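Home News Features Archive Subscribe Contact

The Toltdale Supply at a Crossroads

For most of the past century, the households of Toltdale have drawn their water from a spring on the north side of the valley. The supply belongs to no large company. It was built by subscription, extended twice, and is still run by an association of the people who use it. At present 185 properties are connected, among them the school, the chapel and a small number of farms that also water stock from the same main.

The association must now decide whether to continue on its own or to seek connection to the public network. A formal paper setting out both courses was issued to members on 2025-08-12, and a vote will follow once the period for written comment has closed.

The question has been raised before. In the dry summer of 1976 the spring fell to a trickle and water was brought up the valley by tanker. Members voted afterwards to build a second storage tank, which stands above Werkell Farm, and the matter of connection was set aside. The tank has served well. Its roof was renewed in the nineties and its inlet valve has been replaced more recently, but the iron pipe leading from it is original and has reached the end of its useful life.

Terence Dawber, who has acted as secretary to the association for 13 years, prepared the greater part of the paper. He is careful to express no preference in it. "Members are entitled to the facts in plain order," he said. "Some of them have views that were settled before I was born, and they are entitled to those as well."

The cost of replacing the iron main would fall on members in the form of a higher yearly charge. Connection would also carry a cost, chiefly in laying a new pipe from the lower road, and each household would afterwards pay a metered rate. The paper gives both sums over the same period so that they may be fairly compared. On those terms the difference is smaller than many had supposed.

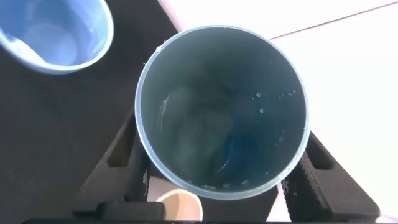 Taste has featured more strongly in the written comments than the association expected. The spring water is soft, and residents who have moved away often remark on it when they return. Several comments ask whether a public supply would be harder, and what this would mean for kettles and boilers. The paper answers the second point at some length and leaves the first to the judgement of the reader.

There is also the matter of treatment. Water from the spring passes through a filter and an ultraviolet unit before it enters the main, and samples are taken at fixed points through the year. The unit was supplied by Dodard, a firm that has since stopped making equipment of this size, and spare lamps must be ordered well in advance. Should the members choose to remain independent, the paper advises that a new unit be bought together with the pipe.

Lionel Crabtree farms at the head of the valley and has walked the line of the main in all weathers. He favours replacement. His concern is less with the charge than with the response when something fails. A burst in the lane last June was found before breakfast and repaired by the early evening, with the work done by people who knew where the stop valves were. He doubts that a distant control room would have managed as much.

Others take the opposite view with equal conviction. The work of the association rests on few shoulders, and two of the present officers have given notice that they will not stand again. Newer residents, many of whom work outside the valley, have been slow to come forward. A supply that depends on local knowledge is exposed when that knowledge is not passed on, and the paper recommends that full drawings of the network be made whichever course is chosen. The engineering practice of Harahap has been asked to quote for the survey.

Written comments may be handed in at the reading room or sent to the secretary. Each connected property has one vote, and tenants may vote where the owner has given consent in writing. A decision to connect would require the support of two thirds of those voting. If that share is not reached, the association will proceed to invite tenders for the new main.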